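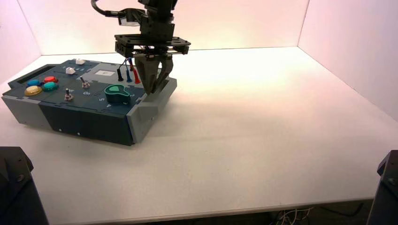

January 20, 2026

Bristdale have until the end of the month to decide what to do about Nestor Pangilinan, and I don't think they know yet.

The offer from Drostavano came in over the weekend. It was a loan to the end of the season with an option to buy in July, and the club said no the same evening. I can see why. We have two fit midfielders who can play in front of the back four, and he is one of them. Send him out and it leaves Callum Mottram to start every match until his legs go.

But he isn't happy and it shows. He has started 8 league games out of 20 so far, and most of those were when Mottram had his groin problem. When he came on against Yatsenko he barely looked at the bench. I was sat near the halfway line and the manager, Lionel Hervieu, was shouting at him to drop in. He kept wandering forward. We lost the second goal through the gap he left.

I've gone back and forth on Hervieu. The football is tidier than it was under Malcolm Dobson and we don't give away so many daft free kicks. We also don't shoot. My brother-in-law reckons we'd take a draw at home to anyone, and after the Okovbridge match I stopped arguing with him.

The away end at Okovbridge had 392 of us in it, by the way, on a filthy night with the trains off. It took me around 2 hours to get home. The players came over at the end, apart from the ones who went straight down the tunnel. Pangilinan did come over, to be fair to him, and gave his shirt to a lad at the front.

If it were up to me I'd keep him until the summer and play him further up, where Ryan Haworth has been struggling. Haworth needs a rest — he has looked tired since before Christmas — and Pangilinan wants to go forward anyway. He might lose the ball a bit more, but he'd at least try a pass.

I expect Drostavano will come back with a bit more money. I'm at the home game next, same seat as usual, and will write something after it if my cold has gone.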